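Category: Club Life > Courts and Facilities

Pre-season court check: Rultley Tennis Club, June

We got right round the grounds this time and I'm thrilled with how much has come good over the off months. Comments sit under each item. If it says OK, it's OK. If it says FIX, please don't book that court for comp until the line in the clubhouse diary is crossed off.

COURT SURFACES

Courts 1 and 2 (hard), cracks and lifting: OK
The resurfacing has held up beautifully. Bounce is even from baseline to baseline, and the old dead patch near the service line on court 2 has gone. I hit there for half an hour just to be sure (tough job!).

Court 3 (hard), cracks and lifting: FIX
Hairline crack running from the net post toward the doubles alley. You can catch a shoe edge on it if you're sliding for a wide one. Filler is in the shed, top shelf.

Courts 4 to 6 (synthetic grass), sand levels: OK, with a note
Lovely on 4 and 5. Court 6 is thin behind the northern baseline, where everybody stands to return. Brush some sand back in before juniors.

Moss and slime, shaded corners: FIX
Court 6 again, under the big gum. It's slick first thing, so no play before 9 am on that court until it's been treated and brushed.

Lines: OK
Crisp and bright on the hard courts. The tape on 5 was curling at one end and has been pinned back down.

NETS AND POSTS

Net height at centre: OK on all courts
Court 4 was sitting high and has been let down to the mark. Please use the measuring stick on the hook, and put it back on the hook.

Winder handles: FIX
Court 1's handle spins back if you let go early. It gave me a proper whack on the knuckles. Leave the net up overnight and don't touch the winder until the new Halvorsen unit goes on. The new ones have a ratchet and they're a joy to use.

Post padding: OK
All present and tied at top and bottom.

Net cable fraying: OK
Ran a rag along every cable and it didn't snag once.

FENCES, GATES AND SEATING

Loose wire at ball height: FIX
Three spots on the back fence of court 5. Clip the ends and fold them away from the court. Wear gloves — the wire is nastier than it looks.

Self-closing gates: OK
The gate to the car park finally shuts by itself! Good news for anyone with toddlers.

Umpire chairs: OK on 1, FIX on 2
The Govex chair on court 1 is solid as a rock. The one on court 2 rocks on its back left foot and has a missing rubber. Take it off court until that's replaced, finals or no finals.

Spectator benches: OK
Sanded and oiled, no splinters. They look fantastic.

LIGHTS AND POWER

Floodlights: OK on 1 to 4
The Merkix heads are a huge step up from what we had. You can pick up the spin on a kick serve at 8 pm now, which I couldn't do last winter. Courts 5 and 6 stay unlit for this season.

Pole bases and covers: OK
All covers screwed down, no ants' nests this year.

Outdoor power points: FIX
The lid on the one beside court 3 won't stay closed. Taped off for now. Ball machine users, please run from the court 1 point and keep the lead along the fence.

FIRST AID AND HEAT

First aid kit: OK
Restocked with strapping tape, saline and plenty of blister pads.

Ice packs: FIX
Only one in the freezer. We need more before the first round.

Defibrillator: OK
Status light is green, pads are in date. Code is on the card inside the clubhouse door.

Shade and water: OK
Both bubblers running clear. The shade sail over the junior area is back up and pulled tight, and it's made that corner the best seat in the place.

MONEY AND NEXT STEPS

We've got $2,000 set aside for repairs, and the winder comes first, then the chair foot and the court 3 crack. Anything left goes to sand for court 6. If you've got a free hour and a stiff broom, come down and have a hit afterwards.
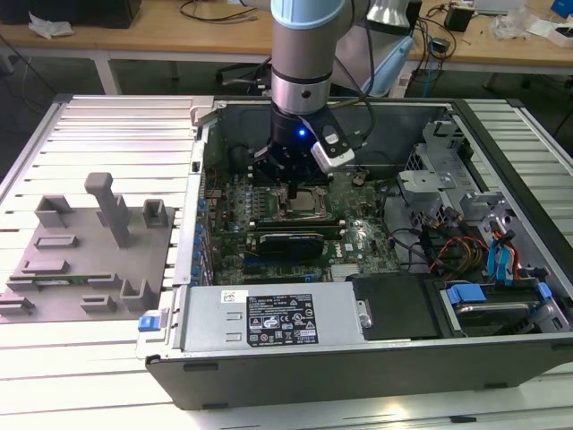 The next walk-around is after the first three rounds, once the courts have had some real use. Jot anything you notice in the diary before then, with the court number and which end.

Related items
Wet weather calls: how we decide
Junior comp draw and uniform notes
Booking the ball machine
Looking after your grip in winter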